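Mon 20 August

Up at six, no reason. Cat on the windowsill shouting at the pigeons. Made tea, forgot tea, made more tea.

Allotment first. Tomatoes have split again, all that rain on Thursday after nothing for weeks. Picked the worst of them for sauce. The runner beans are past it really, stringy as rope, but Dragica says leave them on for seed so I've left them on. She has plot 12 now as well as her own and I don't know how she does it with her knee. She gave me a bag of plums and a jar with no label. Chutney? Smells of cloves. Will report back.

Bus to Badley was late, then two at once. Wanted the library but it's shut on Mondays now, since when?? Sign on the door says opening hours under review until September. Stood there like a lemon with my three overdue books. Posted them through the slot in the end, hope that counts.

Walked back by the canal as far as the lock. The heron was there, same spot. Water very green. A man was painting the name on his boat, Istis, in yellow, lovely steady hand, he'd got as far as the second I. Asked him what it meant and he said it came with the boat. Blackberries nearly ready on the far side, the ones in full sun. Must take a tub next time and wear proper sleeves.

Lunch, cheese on toast standing up.

Then a good hour on the phone to Danica about the wedding. She has 100 invited and the hall holds eighty. She will not cut the cousins. I said the cousins won't come, it's a long way and they'll want a hotel, and she said that's exactly what everyone said last time and they all came and brought extra. So now there's talk of a marquee. Drakos quoted her for one and she wouldn't tell me the figure, only laughed in a funny way. I'm down for two cakes and a reading. I don't mind the cakes. Would rather not do the reading but didnt say so. 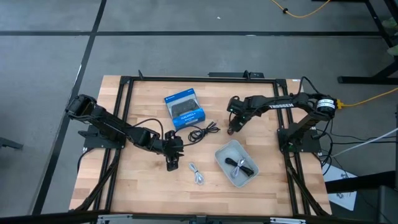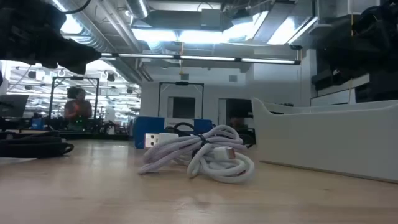
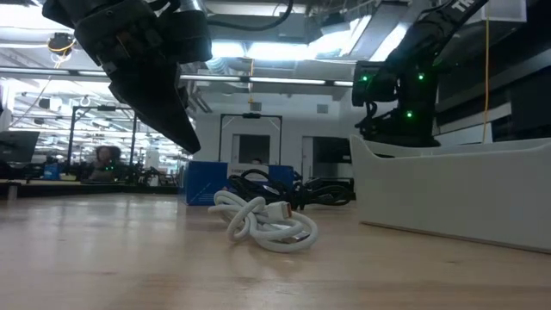

Light wood and blue boxes, all three.

Rang off and did the sauce. Tomatoes, onion, the last of the basil, far too much garlic. Four tubs for the freezer and one for tea. Burnt my thumb on the lid. Kitchen like a sauna, had the back door open and next door's radio coming in, the cricket, couldn't follow who was batting.

Tried the lemon cake again while the oven was about. Third go. Better than the last one, which sank, but still a bit dense at the bottom and I think it's the tin. Mum's recipe just says "moderate oven" and "until done", thank you Mum. Cut a slice while it was hot and it fell apart, ate it with a spoon. If I do lemon for the wedding it will need to stand up to being carted over there in the back of a car in whatever weather. Maybe do the ginger insted. Ginger keeps.

Post: dentist reminder, water bill, a catalogue for someone called Gemeck who has never lived here as far as I know. Water bill is £313 for the half year!! Must ring them. Must check the outside tap too, it was dripping in July and I only put a bucket under it.

Opened the mystery jar at tea. Pickled plums. Very sharp, very good, had four with the cheese and then one more. Need to ask her how much vinegar.

Didn't ring the water people. Didn't do the ironing. Did find my good scissors, in the bread bin of all places.

Reading the canal book again, the bit about the winter they were all frozen in. Two chapters and then eyes going. Windy out, gate banging, should go down and tie it up. Will go down in a minute.

Tomorrow: bins, dentist, string, tin for cake (loose bottom), ring D about the reading.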